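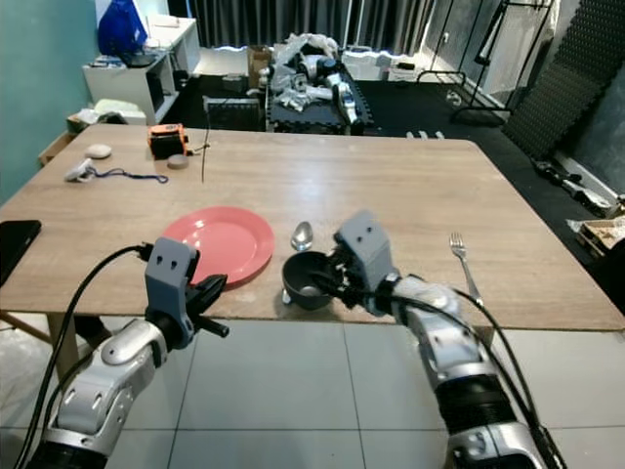
3.2 Le couvert et ses intrus

Figure 4. Table en cours de dressage : assiette rose, bol gris foncé, cuillère, fourchette ; au fond, un mètre ruban orange et noir.

La typologie Pesten distingue le couvert du « reste », catégorie où finit tout ce qu'une table accueille sans l'avoir demandé. Dans la figure 4, le reste se défend bien – un cordon bleu, un petit disque brun, un objet beige ovale que la grille Orkeck range, faute de mieux, parmi les galets. Sur les 115 tables du corpus Győri, le reste occupe environ 30 % du plateau.

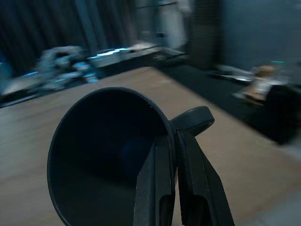 Cahiers Dinari, vol. 2, p. 3462

La tasse noire évasée pose un autre problème. Son anse ou sa patte courte la classe parmi les tasses, sa forme d'entonnoir plaide pour l'ustensile. Nous avons tranché pour la tasse – le codage des entonnoirs étant, de l'avis général, assez ingrat.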